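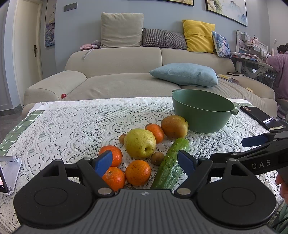
The Lodix pads had been on the gripper since breakfast, and Nermin Yüksel was already in love with them. They were softer than the Vrabec pair and a little wider at the tip, and they closed with a small kissing sound that made her want to do it again. She had promised Denham a straight comparison by four o'clock: same table, same fruit, same bowl, one set of pads and then the other. She slid the blue pads in around the big speckled pear, with an orange right in front of it and the cucumber hard up against the right one, and thought, all right, you beauty, show me.

She squeezed. The pear came up.

"It's up!" she shouted.

"Is it in the bowl?" said her sister, who had heard this kind of shout before.

"It's on its way to the bowl."

It went into the bowl. Nermin wrote "pear, first try, no marks" in the notebook and underlined it twice, which Denham hated, and then she took the pear out and did it again. And again! Seven tries for each piece of fruit, that was the rule, and the pear was good for all seven. On the Vrabec pads the night before it had turned in her grip four times and once rolled clean under the sofa, where it had to be fetched out with a slipper.

The oranges were easy. The little brown fruits were harder, and much more fun, because you had to come at them nearly straight down and trust the pads to fold before the fingers touched the table. She held her breath for every one of them. The third little fruit popped out sideways like a wet bar of soap, and she laughed so loudly that her sister's chair creaked.

"Bad?"

"Wonderful. Now I know how far they bend."

She called Denham at half past two, with the gripper still in her right hand.

"Seven out of seven on the pear," she said. "Five on the small ones. Vrabec got two."

"And the cucumber?"

She looked at the cucumber. She had been leaving it.

"I'm saving it," she said.

"Nermin. Zonholm wants 1000 picks from us in December, and a good part of that is cucumbers. I don't care how you feel about the pear."

He was right, and she told him so, and hung up and went at it. Across the middle it was fine. By the dark end it drooped, swung round slowly and knocked an orange off the table. She tried with a lighter squeeze — worse. She tried with a firmer one and it held, bumps and all, the soft pad pushed in around the skin so that she could feel it through the handle, a kind of settling, like a foot finding the bottom of a boot.

Three good ones in a row, then a drop, then three more.

"Six!" she shouted.

"Out of what?" said her sister.

"Out of seven! By the end of it, too, by the awkward end!"

Her sister came over then, picked the orange up off the floor, and held out her hand for the gripper. Nermin showed her where to put her fingers. She closed the pads on the cucumber, much too hard, and lifted it over the bowl and kept it there, both of them watching.

"Oh," her sister said. "It's got it."

"I know."

"Can I do the mango?"

Nermin turned to a clean page and wrote her sister's name at the top.

Posted in December
By the author of "Small Motors"

Home Stories Archive Write to us Next story

Comments

pell_k: The boot line is exactly how it feels. I spent a winter testing pads on tomatoes and never found words for it.

Marguerite: I want a whole book about the sister.

oddjobber: Five out of seven on small round fruit is a great day! What did Denham say about the underlining?

tam: Read it to my dad, who built packing lines. He wanted to know how hard she was squeezing.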